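Houseplants and Indoor Growing > General chat
Thread: How often are you lot watering over winter?

mossy_kettle
Posted in October, 7:42 pm

Right, I need some opinions because I've fallen out with my sister over this. I've got a south-east facing front room with a radiator under the window (I know, I know, the flat came like that) and I've always watered everything on the same evening every week, all year. She came to stay, stuck her finger in my peace lily and told me I was drowning it. She lets hers go until they're practically lying down and then gives them a bucket.

So who's right? Most of mine are in plastic pots inside fancier pots. Tap water, hard as nails here. There's a peace lily, two spider plants, a rubber plant that's gone sulky and a thing from the supermarket that just said "foliage" on the label.

gritandgravel
7:58 pm

Your sister, mostly. A fixed day is how I killed my first lot. Light drops off from now on and they just aren't drinking the way they were in June. I weigh mine in my hand — pick the pot up after a good soak, remember how it feels, then pick it up again a week later. If it still feels heavy, put it back and walk away.

Also, empty the fancy outer pots! I'd bet money there's an inch of brown water in the bottom of at least one.

mossy_kettle
8:06 pm

Just checked. Two of them. I'm not telling her.

Eleri Yorath
8:15 pm

I'll stick up for the regular evening a bit. I kept the plants going in a school library for years and if I hadn't had a set time they'd have had nothing at all. The trick is that it's a checking evening. You go round with the can, you feel every pot, and some of them get a drink and some of them don't.

In winter my spider plants go a good fortnight and don't seem to mind. The peace lily I wouldn't leave that long over a radiator. It'll flop at you anyway, they're terrible drama queens.

pritach_pete
8:31 pm

Disagree about the lifting. Fine if you've got six plants on a windowsill, no use to me with a rubber plant in a pot the size of a dustbin and my back. I use a moisture meter, one of the Atura ones with the long prong. Been going three winters. I water when it's well into the dry end and not before.

gritandgravel
8:40 pm

Meters are rubbish, Pete, we've been through this. Stick it in a glass of water and then in a bag of dry perlite and tell me it means anything. A bamboo skewer does the same job and you've already got one in the kitchen drawer. Push it down to the bottom, leave it ten minutes, pull it out, see if there's damp compost stuck to it.

pritach_pete
8:47 pm

My rubber plant is taller than my front door and yours dropped all its leaves last February. Just saying.

gritandgravel
8:49 pm

That was a draught!!

Phùng
9:10 pm

Can I ask about amounts as well? Everyone says "a good soak" and I never know what they mean. I moved up to Trorkville last year and my new place is much colder than my old one, so I've been giving everything a little sip every couple of days so as not to shock them. The tops always look nice and dark but two of my small ones have gone crispy at the tips.

Eleri Yorath
9:22 pm

Little sips are the worst of both, Phùng. The top stays damp, which the fungus gnats adore, and the roots at the bottom never get any. Water slowly all over the surface until it runs out of the holes, let it sit and drain in the sink, then leave it well alone until it's dried down.

For what it's worth, I measured it once for my big parlour palm and it took 700 ml before anything came out of the bottom. I'd been giving it a teacup! For your small ones 100 ml might be plenty, but watch the holes and forget the jug.

Crispy tips could be the dry air too, mind.

Phùng
9:30 pm

A teacup is exactly what I've been using, oh dear. Is it better to use cold water or let it warm up?

mossy_kettle
9:34 pm

I fill mine the night before and leave it standing in the kitchen. My gran did it so I do it. It's not icy by morning at any rate.

gritandgravel
9:41 pm

Room temperature, yes. Don't bother with the standing-overnight-gets-rid-of-the-limescale thing though, it doesn't. Rainwater if you can get it. I've got a butt by the shed and carry a couple of bottles in.

pritach_pete
9:44 pm

Agreeing with Grit on something, mark the calendar.

leafy_on_a_budget
10:03 pm

Coming in on cans, if that's allowed! I used a mug for ages and it just dumps it all in one spot and digs a hole in the compost. Got myself a proper little can with a spout and it's so much easier to get in under the leaves, especially with small pots lined up close together where you can't get your hand in. I do mine on the table so I can see what I'm up to and wipe up afterwards.

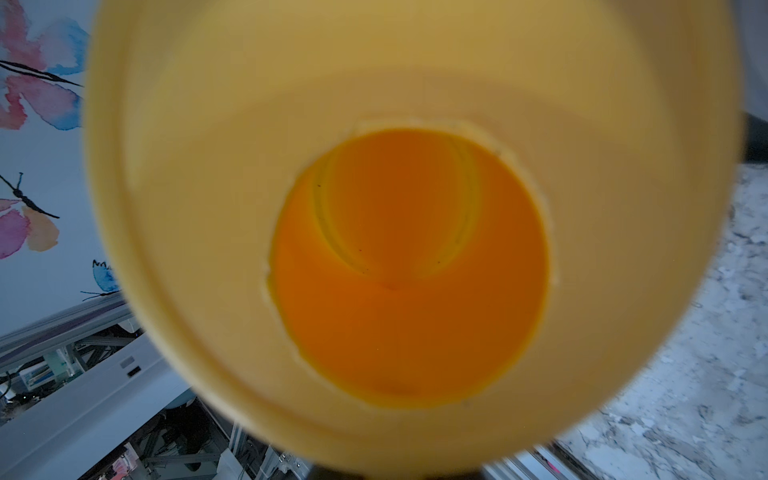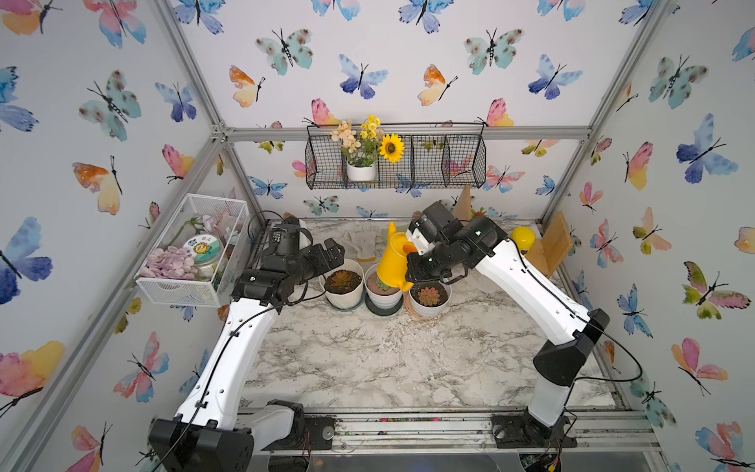
Second one: yellow can, spout over the middle pot.

mossy_kettle
10:11 pm

Love that butterfly wallpaper. And I do need a proper can, I've been using a measuring jug and half of it goes down the radiator.

Eleri Yorath
10:16 pm

Go for a long thin spout if you're reaching over a radiator. And move that peace lily, even just to the other side of the room!

pritach_pete
10:20 pm

And get a meter.

gritandgravel
10:21 pm

Skewer.

mossy_kettle
10:29 pm

Ok, plan is: keep my evening but only as a checking evening, tip out the outer pots, peace lily goes on the bookcase. I'll try the skewer first because I've got skewers. Will report back on the rubber plant. Does anyone know what "foliage" is likely to be if it's got pink spots?

leafy_on_a_budget
10:33 pm

Polka dot plant, I reckon. Pinch the tops out or it'll go leggy.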